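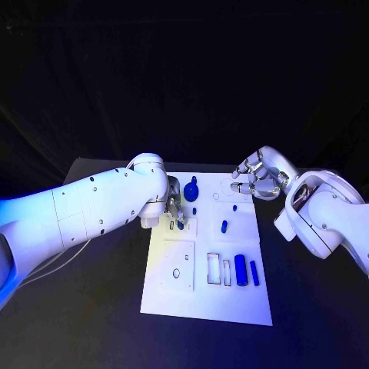
Section 4: Hanging the Famar blackout curtain

Read the whole section before you open the drill case. Most of the calls we get about the Famar come from people who started at step 5.

Before you begin

Check that the Halás double bracket set is in the carton. It comes in its own bag, taped inside the lid, where it has been mistaken for packaging often enough that we now print this paragraph. You will also need a pencil, a spirit level, a stepladder and a second person who can be told "up a bit" without taking it personally.

1. Measure the window from the outer edge of the architrave. The figure you wrote on the order form is a fond memory and should be ignored.

2. Mark the bracket positions on both sides, then check them with the level. Do not measure down from the ceiling. Ceilings in older houses have their own ideas.

3. Find the studs. If there are none where you need them, use the plasterboard anchors supplied. The Famar is a heavy curtain and a bare screw in plasterboard will hold it until the evening.

CAUTION: Check for wiring before drilling above a power point or light switch. If you can't tell what is behind the wall, call a licensed electrician.

4. Fix the brackets with 2 screws each. Tighten by hand.

5. Slide the rod through the header pocket, seam side facing the glass. If the seam is facing you, the curtain is back to front. It will still block the light, but visitors will mention it.

6. Lift the loaded rod into the brackets with your helper at the other end, and turn each locking collar until it clicks.

NOTE: The rod extends to 3,000 mm. Past that point it becomes two rods. For wider windows, order the centre support (see Section 6).

Creases

Fold lines from the carton will drop out in a week or so. A cool iron on the reverse speeds things up. Do not use steam; the coating goes tacky and collects fluff, and it never gives the fluff back.

Light leaks

A thin line of daylight at the top is normal with a rod fitting. If it bothers you, the Stostico pelmet clips onto the same brackets. If it still bothers you, Tatiana Matoušek on the Sirnirico help desk has a method involving self-adhesive hook tape, and will explain it at whatever length you like.

Washing instructions are in Section 5.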